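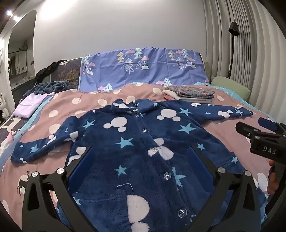

Savita Gautam wrote:

> Has anyone on the list had any luck with buttonholes in fleece? I'm on my
> third test scrap and they all come out wavy, like little lips. My machine
> is a plain old Dwivedi with the four-step buttonhole, nothing fancy. The
> pattern is Jitau 2316, the one with the notched collar, and it says
> "work buttonholes as usual" and moves right along. I'm close to giving
> up and putting in snaps.
>
> Also, does the fuzz ever stop? I have it in my tea.
>
> Savita

Oh Savita, don't go to snaps yet! I love sewing fleece and I went through this exact thing, so I'm going to go on a bit (sorry, digest readers).

The wavy edge is the fabric stretching while the stitches are packing in on top of it. Fleece is a knit, and most of it has more give across the width than up and down. If your buttonholes run crosswise they're going right along the stretchy direction. Three things fixed mine, and I'd try them in this order.

First, lengthen the stitch. The satin stitch that looks so nice on cotton is far too tight for fleece. Open it up until you can just see fabric between the zigzags on the scrap, and the pile will fill in the gaps for you. That was most of the cure for me!

Second, put something on both sides. I use a strip of tear-away underneath and a piece of wash-away film on top. The film keeps the foot from plowing into the pile, and the stitches sit up where you can see them. Test on the same layers you'll have in the real thing, facing and all. A single layer of scrap will lie to you every time.

Third, cord it. Lay a piece of thick thread or thin crochet cotton under the foot so the zigzag goes over it, then pull it snug and bury the tails. I know it sounds like a lot of fiddling, but after two or three you get quick. I did 26 of them in February for a batch of cardigans and by the end I was enjoying myself.

If you want a lazy way out (no shame in it), turn the buttonholes to run up and down the placket. They'll gap a little more when you sit, but on pajamas, who cares?

Needle: a ballpoint or a stretch needle, and a fresh one. Polyester thread. Lighten the presser foot pressure if your Dwivedi has the knob on top, I think most of the older ones do. And please don't iron it! I put a hot iron on a collar once to get a crisp fold and got a shiny flat stripe that never came back up. Finger press, then topstitch.

As for the fuzz, no, it doesn't stop, but you can slow it down. Regular fleece hardly sheds. It's the plush that gets everywhere, the deep stuff they sell for throws. I shake the cut pieces outdoors and run them through the dryer on no heat for a few minutes with a damp washcloth. Then clean the lint trap, and clean out your bobbin area too. You'll be amazed what's packed in there.
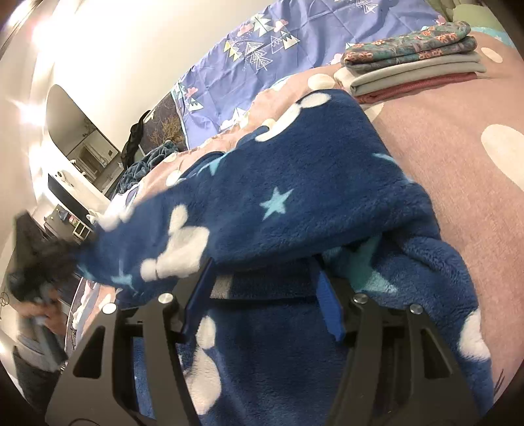

Plush throw, navy with stars

Plush also creeps. The two layers slide against each other and you get to the end of the seam with one side longer. Pins don't hold it well, so I use clips, lots of them, and sew with the pile running away from me. Cut it one layer at a time from the back, with small snips, so you part the pile instead of chopping it off. Check the nap before you lay out anything. Stroke it both ways and chalk an arrow on the wrong side of every piece. I skipped the arrows on a robe and the left sleeve is a different blue from the rest of it to this day.

Rajkumari Tyagi asked last month where to get fleece that doesn't pill. I've had good results with the anti-pill kind from Indonwood. It comes 57 inches wide, so check your layout if the pattern calls for 60. Wash inside out, cold, no softener. Hussam Atallah swears by line drying and his does look better than mine, so I may have to switch.

One question back to the list: has anyone tried the Wosari walking foot on a machine that isn't a Wosari? I'd love to hear before I spend the money.

Savita, send us a note when you get a good buttonhole, and tell us the stitch length you ended up with!

Samah Fawzy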